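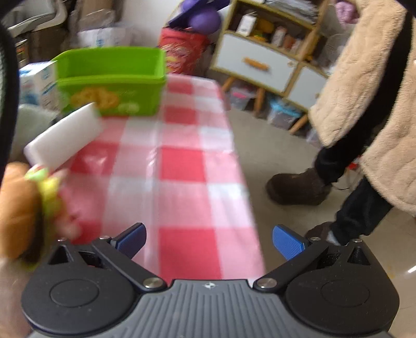
Werkstattbuch, September, Handgreifer (Projektname bleibt Hakell)

Beginn 16:30 Uhr. Zarmeena hat die neuen Fingerpads mitgebracht, Necati kam später dazu.

Stand vom letzten Mal: Greifer schließt, aber die rechte Seite läuft etwas nach. Ich hatte das auf die Gelenkschrauben geschoben. Beide Drehpunkte gelöst, gefettet, wieder angezogen, mit zwei Unterlegscheiben statt einer. Läuft jetzt leichter, der Nachlauf ist kleiner, aber noch da. Necati meint, das Spiel sitzt in der Verzahnung hinter der Mittelplatte. Möglich. Dafür müsste die Platte runter, und die vier kleinen Schrauben oben mag ich nicht noch öfter rausdrehen, das Gewinde im Druckteil ist schon weich. Beim nächsten Druck Einsätze vorsehen.

Öffnungsweite mit den blauen Pads: 86 mm, gemessen an den Spitzen. Mit den alten waren es 2 mm mehr, die neuen tragen dicker auf. Für den Spielzeugburger sollte das trotzdem reichen. Zarmeena will auf jeden Fall bei der feinen Struktur bleiben, die grobe hat auf Karton gerutscht.

Aufnahme: 8 Durchgänge über dem Tisch, Aufgabe Burger in die grüne Kiste. Drei davon verworfen, ich war beim Schwenken zu schnell und die Bilder sind verwischt. Der Ablauf in Justier bricht dann beim Nachführen ab und fängt nicht von selbst wieder an. Langsamer ansetzen, vor dem Zugreifen kurz stillhalten — so ging es bei den letzten beiden Durchgängen ohne Abbruch.

Die Tischdecke ist ein Problem. Sie glänzt, und die Lichtflecken wandern mit, wenn man den Greifer kippt. Die Karos wiederholen sich außerdem, da springt die Positionsschätzung gern um ein Feld. Belichtungszeit auf 1/1000 s gestellt, hilft gegen das Verwischen, dafür rauscht es in den dunklen Ecken. Matte Decke besorgen oder das Licht von der Seite setzen. Necati fragt bei Yalçınkaya nach, ob dort noch Stoffreste liegen.

Offen:
Spiel rechts, Verzahnung prüfen
Gewindeeinsätze für die Mittelplatte
Pads 1 mm dünner gießen (Zarmeena)
Log der abgebrochenen Durchgänge an die Gruppe in Tridthorpe schicken

Schluss 19:10 Uhr. Akku hängt am Lader, Ersatzpads liegen in der Schublade bei den Federn.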